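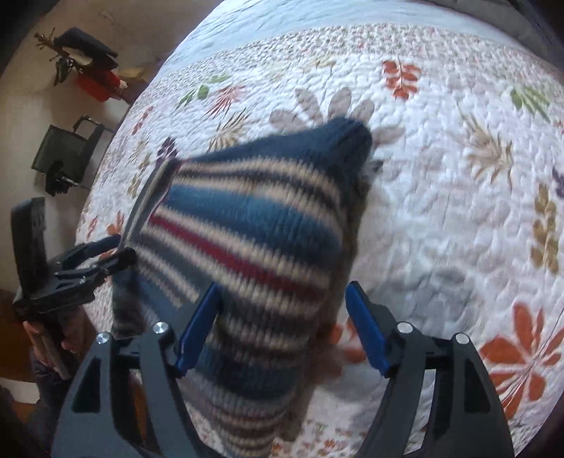
Vol. 2, page 598

Figure 3. Stretching a striped sock between two hand-held grippers on a quilted bedspread, seen from the camera on the right gripper.

4.2 Collecting demonstrations on soft backgrounds

The second part of the Cornby set deals with small knitted items handled on beds. We chose beds for this part after the first round of training, in which the policy did well on bare tables and badly on anything padded. A table gives a firm, flat surface. A quilt sinks under the fingers, and its stitching casts small shadows that look a good deal like the edges of a thin garment.

Each demonstration was made by one person with a gripper in each hand. Both grippers carry a camera, and the two streams were recorded together with the finger opening and the pose of each tool. No robot was present during collection. The person was asked to pick up the item, straighten it, and lay it down along its length. We gave no rule on which hand should move first, and the operators settled into their own habits within a session or two.

Figure 3 shows a moment from one of these demonstrations. The long finger of the left gripper presses against the side of the sock near its middle, while the blue pads of the right gripper stand open on either side of it. Contact of this kind, with one finger pushing on the cloth and no grasp closed on the right, is common in the set and was not planned for. Our first labelling scheme had only two states for each gripper, open and closed, and it treated such moments as idle. We added a third state, bracing, and relabelled the whole bed part by hand. The work was finished on 19 Jul 2018.

The bed part holds 3000 demonstrations. Of these, 1985 were kept for training and 598 for testing. The remainder were dropped, mostly for lost tracking, and in a smaller number of cases for a recording that stopped before the item was laid down. We did not drop demonstrations for motion blur. The lower part of the sock in Figure 3 is blurred while the fingers and the upper end show no motion blur, and a policy running on a real arm will meet the same thing whenever loose cloth swings.

Patterned covers were kept in for a similar reason. The bedspread in Figure 3 is printed with flowers and leaves in several colours, and a large grey flower lies directly round the blue tip of the sock. Early versions of the Sinaga segmentation model tended to join garment and print wherever the two met - most often at the toe, where a knitted outline is soft. We tried plain covers as a control and found that models trained on them alone did not carry over to the printed ones. Models trained on printed covers worked on both.

4.3 Effect of the bracing label

We trained the same network twice, once with two gripper states and once with three, and left all other settings alone. Both versions were run on the Binodon two-arm rig in August, using socks that did not appear in the training part. With two states, the arms tended to close on the cloth as soon as a finger touched it, which bunched the knit and left the heel twisted. With three states, the arms more often held one finger against the side of the sock and let the other hand find its grip. The final lay was straighter, though the runs were slower.

The gain was clear for socks and mittens and small for scarves. A scarf is long enough that the operators seldom braced it, so the label had little to act on. We also saw one new kind of failure: an arm would brace against a fold in the quilt itself and wait there until the run timed out. Adding depth from the Indico sensor removed some of these cases - mainly those in which the fold was high - but low folds remain a problem, and we return to them in Section 5.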